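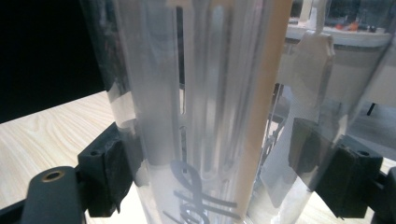

MEDIA RELEASE
For immediate release

Nendari adds small-group walking and rail trips for the shoulder season

Apr 3, 2023 - Nendari has opened bookings on its new shoulder season program, 19 small-group departures across Slovenia, northern Italy and Portugal. Walking, slow rail, a bit of cycling. Trips run five to 13 nights. On sale now through the Nendari website and travel agents.

First time the company has sold anything outside the summer peak. Agents have been asking for it.

"We had people on the phone all through March wanting to go when it's cooler and the towns have a bit of room in them," said Signe Frandsen, general manager, Nendari. "Plenty of them are retired or semi-retired. They don't need school holidays. We kept telling them sorry, nothing until June. Silly, really."

What's in the program

Julian Alps Hut to Hut, seven nights. Bags moved by van except the two nights up high. Moderate to hard, decent knees needed.

Dolomites by Local Train and Bus, nine nights. Starts Verona, finishes Bolzano. No coach at all on this one. Day walks optional, and there's a full rest day in the middle.

Alentejo Coast Walk, six nights. Mostly flat but sandy, slower going than it looks on the map.

Lakes and Vineyards Ride, eight nights. E-bikes included in the price, helmets too. Bring your own pedals if you're fussy, the guides will fit them.

The Long Way to Porto, 13 nights. The big one. Rail the whole way from Milan, with stops of two nights or more so you're not packing every morning.

Two shorter five night breaks, one in Ljubljana and one in Lisbon, can be tacked on to the front or back of anything above.

Group size is capped at 12 travellers. Every trip has a guide who lives in the region. Raffaele Rinaldi heads up the Italian side and walked the Dolomites route twice last autumn checking bus connections.

"The timetable changes when summer finishes and a lot of companies just don't bother to learn the new one," Rinaldi said. "One bus I was counting on, it stops running in the last week of September. So we moved the hotel."

Prices and solo travellers

Prices start at $2,000 per person twin share for the five night breaks, breakfasts and airport transfer included, flights extra. Single supplement has been waived on the first two rooms of every departure. After that it's $29 a night, which Nendari says it will hold for the whole season. Rail passes are included where the itinerary uses them. Travel insurance is not included and is compulsory, proof needed before final payment.

Deposit is $187 per person. Refundable up to 60 days out, less card fees. Inside 60 days it can be moved to another date once.

Agents

Reservations for agents are handled by Plurer, same login as before. Commission is unchanged from the summer brochure. Sumeya Abera, trade sales, will be running short online sessions for agents who want to go over the walking grades, as these caught a few people out last year.

"If a client asks is it hilly, please ring me," Abera said. "Moderate in the Alentejo and moderate in Slovenia are not the same thing and we've rewritten the notes so thats clearer now."

The new grading notes are in the agent area along with day-by-day itineraries, packing lists and room types. Printed brochures go out later this month, limited numbers so order early. Families program is seperate and will be announced later in the year.

Departures begin in September, with the last group home in mid November.

About Nendari
Nendari runs guided small-group trips in Europe for travellers who like to get about on foot, by bike and by train.

Media contact
Llinos Probert, Communications, Nendari
Interviews with Signe Frandsen available by phone weekday mornings. Itineraries and route maps on request.

ENDS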